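How to Bring Back a Tired, Dull Brown Tabletop with Oil and Wax

I've been meaning to write this one up for ages. A dark tabletop that has gone flat and a bit sad is one of the nicest things you can fix at home, and you can do most of it with a few rags and a free weekend (plus some patience, I'm afraid). I'll go through it the way I do it in my own kitchen in Sorkitcombe, where our old table has been through this treatment more times than I'd like to admit.

Dark brown with a soft, streaky, mottled look and no shine to speak of:

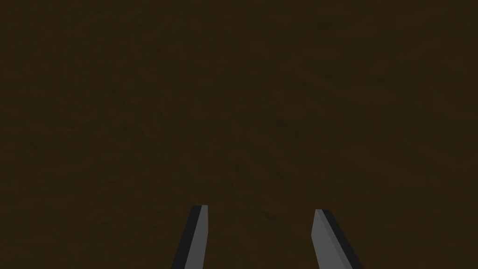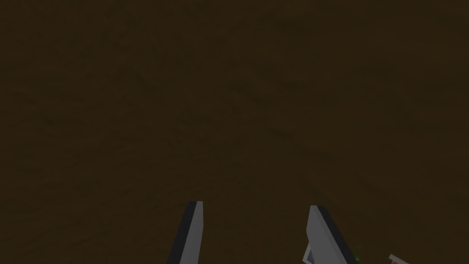

Before you buy anything, find out what finish you're dealing with. Put a few drops of water somewhere out of the way and leave them for ten minutes. If the drops sit there in tidy little beads, there's still a film finish on top, such as varnish or polyurethane, and oil won't get through it. If they soak in and leave a darker spot, you have bare or oiled wood and you can carry right on. Shellac is the sneaky one. Dab a hidden corner with a cotton swab dipped in denatured alcohol, and if it turns tacky, that's shellac. I'd leave a shellac table to a gentle cleaning and some wax unless you really want to strip the whole thing.

Also look at the edges and the underside. A veneer top will often show a thin layer over something else, and you need to go very lightly with sandpaper there. I went through the veneer on a side table years ago and I still turn that side to the wall.

What you'll need

Mild dish soap and warm water
Mineral spirits
Sandpaper in 180 and 220 grit, plus a cork block
A tack cloth
A penetrating oil (tung oil, Danish oil, or hardwax oil)
Paste wax, in brown or clear
Plenty of lint-free cotton rags
Nitrile gloves
A metal bucket or can with a lid, half full of water

I use the Hotico dark paste wax because the shop near me carries it and I like the smell, but any decent furniture wax will do the job. Please don't feel you have to hunt one down.

Step 1: Clean it properly

Wring your cloth out until it's barely damp, and wipe the whole top with soapy water. Follow with a second cloth and plain water, then dry it right away. Let it sit overnight. When it's dry, go over it with mineral spirits on a rag to lift old wax and kitchen grease. Keep a window open and keep the stove off! You'll probably be surprised at the color of the rag. Keep turning to a clean side, and stop when it comes away mostly clean.

Step 2: Sand lightly, with the grain

Start with 180 grit and use long, even strokes from one end to the other. You're only opening up the surface a little, so there's no need to bear down. Work the edges last, since corners wear through faster than you'd think. Then switch to 220 and do it all again. Vacuum up the dust and wipe with the tack cloth.

If your table has white rings, many of them will fade at this stage. Black rings go deeper and usually mean iron and moisture got together in the wood. Oxalic acid wood bleach will take care of those, but read the label first, wear eye protection, and expect the bleached area to need a touch of stain afterward.

Step 3: Oil in thin coats

Put on your gloves, pour a small puddle in the middle of the table, and spread it with a folded rag until the whole top looks evenly wet. Wait fifteen minutes, or whatever your can says. Some patches will drink it up, so give those a little more. Then wipe off everything that's still on the surface, and I do mean everything. Oil left sitting goes gummy, and gummy oil has to be scrubbed off with mineral spirits, and then you're back to where you were on the first day.

Let it dry for 24 hours and repeat. Two coats are fine for a hall table. For a kitchen table I like three or four. Dark wood can look blotchy after the first coat, and mine always gives me a small fright at that point. It evens out as you build it up.

Now for the serious bit. Rags soaked in drying oil can heat up by themselves and catch fire. Never ball them up and drop them in the trash. Put them straight into your bucket of water with the lid on, and check with your local waste service about getting rid of them.

Step 4: Wax and buff

Give the last coat of oil a few days. Then take a lump of paste wax the size of a walnut, fold it inside a cotton rag, and rub until it starts to come through. Work in small circles, one section at a time, and finish with a light pass along the grain. Leave it twenty minutes to haze over and buff with a clean cloth. An old T-shirt is perfect.

If you prefer a low, satiny look, stop there. For more glow, buff again the next morning.

Looking after it

Wipe up spills quickly, use trivets, and skip the silicone spray polishes, which make later repairs a nuisance. I rewax ours every spring, usually in May when I can have the doors open, and oil it again when water stops beading near the seats. Store leftover oil with the lid tapped down firmly, and write the month on the can so you'll know how old it is.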